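The Arm in Bay Seven

The Surkenine workshop occupies the back half of an old print shop, and most of its members come to use the table saw or the laser cutter. Since October, one corner has belonged to a small group building a robot arm. They meet on Wednesday evenings and keep their parts in a steel cabinet with a padlock that sticks.

The project is called Sorovau. It started as a parts order. One member had bought a set of used joint motors from a surplus dealer and could not find a use for them. Another had been wanting to learn motion control. The two of them put a note on the board by the door, and by the following week there were seven people at the bench.

The first version was cut from half-inch birch plywood. It sagged under its own weight and the shoulder joint slipped whenever the arm was stretched out level. The group spent a month on that joint alone. They tried a second bearing, then a wider one, then a belt reduction that fit inside the housing with almost no room to spare. The belt stayed. The plywood went into the scrap bin, and a few pieces of it are now holding up a shelf of paint cans.

The second version uses aluminum tube for the long sections and printed shells for everything else. So far the group has spent $598, not counting the motors. The most expensive single item was the wrist assembly, which had to be bought twice after a mounting hole was drilled on the wrong side.

Wiring took longer than anyone planned. The cables run through the inside of the arm, and each joint needs enough slack to turn without pulling on a connector. The builders worked out the lengths with string, taped it at both ends, and cut the wire to match. It is a slow way to do it - but none of the cables has pulled loose so far.

The control software comes in two parts. Menon handles the motors and the limit switches. Tandon plans the moves and runs them in simulation before the real arm gets any power. The members wrote both themselves, with a lot of borrowed math. A new move has to finish 70 clean runs on the computer before it is allowed on the bench. That rule came in after the arm swung through a desk lamp in its third week.

The simulated room is a kitchen. The group picked it early on, before there was any working hardware, and the first goal was to bring the gripper up to a coffee machine and stop in front of it.

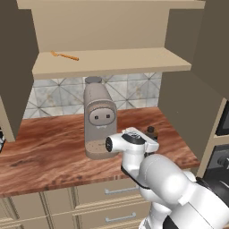

Stopping in the right place proved harder than getting there. The planner was happy to reach a point by swinging the elbow wide, and a wide elbow is trouble in a small space. The fix was a penalty for any path that brought the middle of the arm too close to a surface. It made the moves slower and a bit awkward to watch. The log for the approach now holds 621 runs, most of them from two long weekends when it rained.

The real arm is a few steps behind. It can lift an empty mug and set it down again on a square of tape, provided the mug starts in the same spot. The gripper pads wear out fast, and the group is testing bicycle inner tube as a replacement. There is also a hum in the second joint that comes and goes. One member thinks it is the belt, another thinks it is the power supply, and the cover is off again this week so they can check both.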